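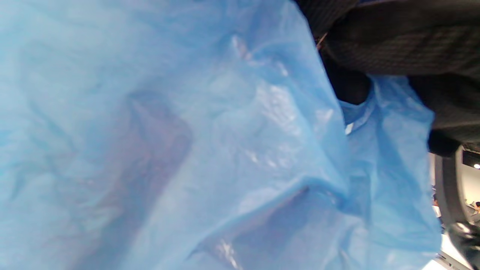
The blue plastic bag used in the Tevine checkout project, seen from close up.

Student team at Proltham teaches a robot to work the checkout

October 26, 2026

A team of seven students at Proltham Technical College is spending the fall semester on a job most people do without thinking: taking shopping out of a basket, scanning it and putting it in a bag.

The project is called Tevine. It started in August as part of the college's second-year course in applied automation, and it will be entered in the student section of the Pelberg Automation Meet next spring. Teams in that section have to show a robot doing one everyday service task from start to finish, with no one touching the machine once the run begins.

The Proltham team picked the checkout. Freya Garside, the student lead, worked a register at a grocery store for two summers before she enrolled, and she wrote the first proposal.

"I knew the job, so I thought it would be easy to break into steps," Garside said. "I wrote down nine steps on the first day. By the second week we had four pages, and most of that was about the bag."

The students are not programming each movement by hand. A person goes through the task while the motion of both hands and the view from several cameras are recorded. The recordings are then used to train a control program, which is supposed to pick up the general pattern and apply it when the items are not in exactly the same place as before.

So far the team has made 310 recordings. Of those, 228 passed the team's own check and went into the training set. The rest were thrown out, most often when a cable got in the way of a camera or the operator stopped halfway and started over. A few were lost to a full disk in September.

Ruwan Navaratnam teaches the course. He told the students at the start of the term that they would be graded on their records as well as on the robot, and he has kept to that. Every session has a log sheet with the operator's name, the layout of the table and anything that went wrong.

"I have seen good student robots that no one could repair a month later," Navaratnam said. "They could not say what they had changed. I would sooner have a slow robot and a good log."

The setup is plain. The team works at a white table in a carpeted room in the Tunstall Building, and the goods, the bag and the scanner all have to fit within reach of someone standing at one side. The scanner is a handheld model with a cord, the same general type found at many small stores. A cordless one would have been simpler to handle, but the Pelberg rules for this task call for a wired scanner, and the cord has turned into a problem of its own. It drifts across the table from one run to the next, and the early versions of the program treated it as part of the background until an arm pulled on it.

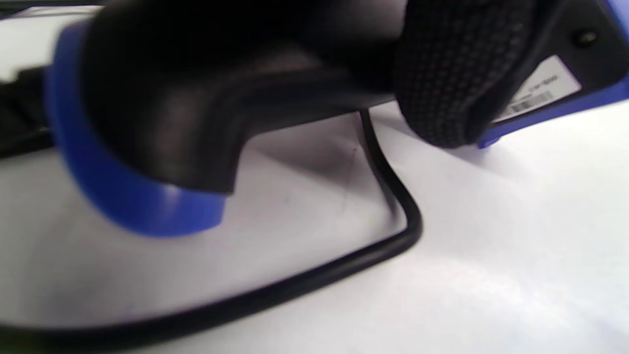 Tracey Tapley handles most of the work on scanning. Her part of the project covers how the scanner is picked up, how it is turned toward the item and how it is set back down so that it can be found again. The last part has taken the most time. If the scanner is put down with the grip facing the wrong way, the next pickup starts from a bad position and the whole run slows down.

Tapley said the group argued for a while over using a stand. "A stand would fix it in one afternoon. But the stores we talked to mostly just lay it on the counter, so we went with the counter." The team has left the question open and may ask the organizers whether a stand is allowed.

Lighting has also been an issue. A shiny surface can look very different to a camera when it is moved a short distance, and thin plastic is the worst of all. Amber Haslam, who is in charge of the camera data, goes through each recording after the session and marks the moments when the bag fills most of the view. In those moments the program has very little else to go on.

Haslam did a comparison in early October between two ways of recording. In the first, the operator wore gloves and held a controller in each hand. In the second, the operator used a hand-held gripper tool with its own camera. The gripper tool gave closer views of the items. The controllers gave a better record of where both hands were at the same time. The team decided to keep both methods, which means twice as much sorting at the end of the day.

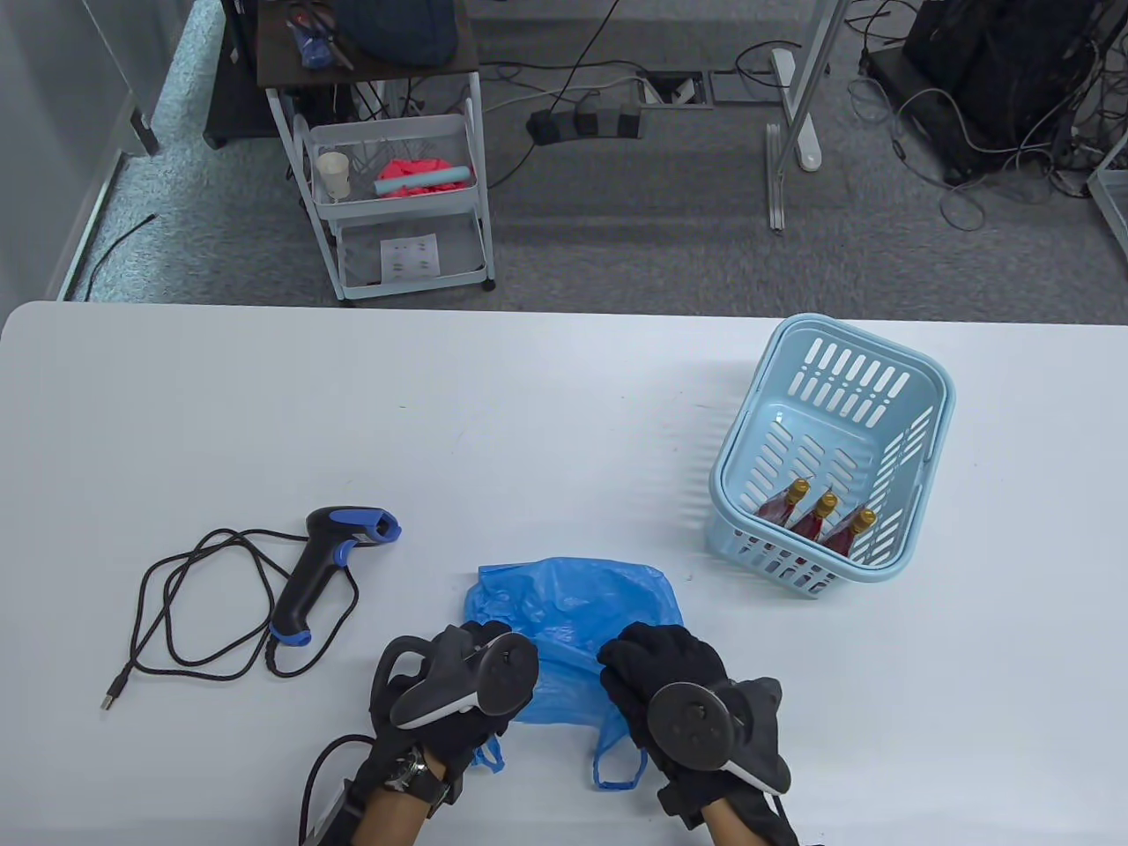

Choosing the goods took longer than expected. The students first wanted a full mix of groceries, with boxes, fruit and a carton of eggs, and Navaratnam asked them to cut it down until they had one kind of item working. They settled on small bottles, red with gold caps, and put three of them in a light blue plastic basket at the right of the table. The bag goes in the middle and the scanner to the left of it. Having the same item three times over makes it easier to tell whether a failure comes from the item or from its position, and the gold caps are easy to find on video when a recording has to be checked later. Fruit is now planned for after the winter break. The eggs are off the list.

The bag is where most practice runs still fail. It is thin, it does not stand up by itself, and it never lies the same way twice. A person opens it with a small rubbing motion of the fingers and then hooks a handle without looking. The robot has to find an edge first, and its two-finger grippers cannot rub the layers apart the way a hand can.

Several methods have been tried. One was to hold a single handle and lift, which opened the bag on some runs and folded it shut on others. Another was to press the bag flat with one gripper and pull with the other. Garside said the second method looks clumsy but has been the more dependable of the two, and the operators have been told to use it for all new recordings.

Beryl Birkett, the lab technician in the Tunstall Building, suggested that operators practice the motion without recording before each session – a few minutes is enough – so that they do not change their technique partway through. The log sheets now have a box for it. Birkett has also replaced two of the gripper pads since the start of term, after the edges began to snag on the plastic.

Operators work in short turns. The rule is 2 hours at most in one day, with a break in the middle, and the person who operated does not check their own recordings. That last rule came from the students. Haslam said people tend to forgive their own mistakes, "and you can see it in the files from the first month."
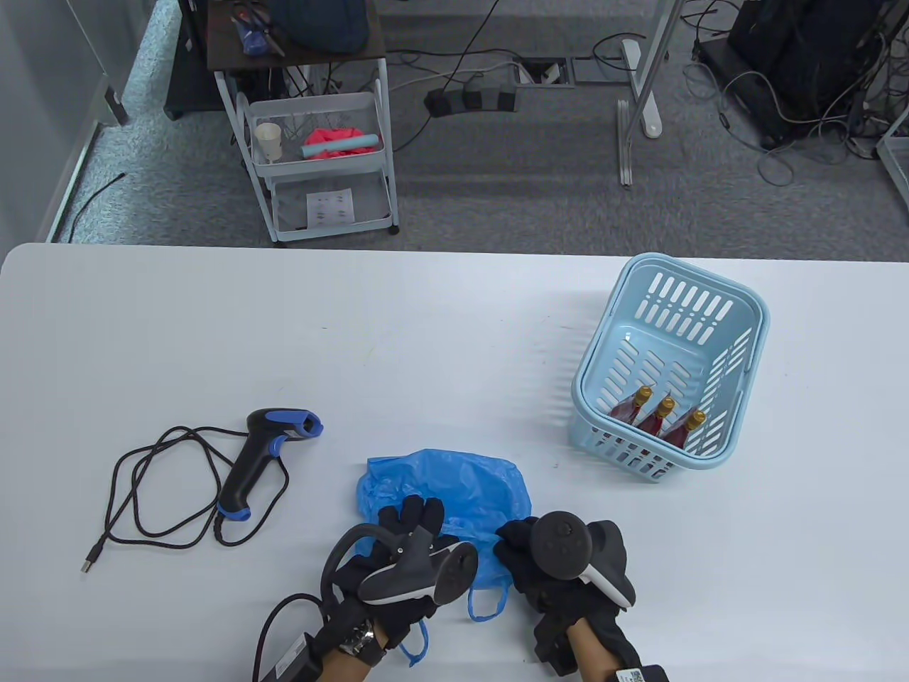 What comes next

The team will continue recording through the end of November and then stop adding data until the first full test. That test is to be run in front of the other course groups, with Navaratnam keeping time. To count as complete, a run must include all the bottles scanned and bagged, with the scanner back on the table.

Entries for the Pelberg meet must include a written report and a video of one unedited run. Tapley and Garside are writing the report. The college is paying the entry fee, and the team is applying separately for travel money.

Students from other courses who would like to try operating can sign up on the sheet outside the automation lab in the Tunstall Building. No experience is needed. New operators get a short introduction from Birkett, and their first recordings are kept for practice only.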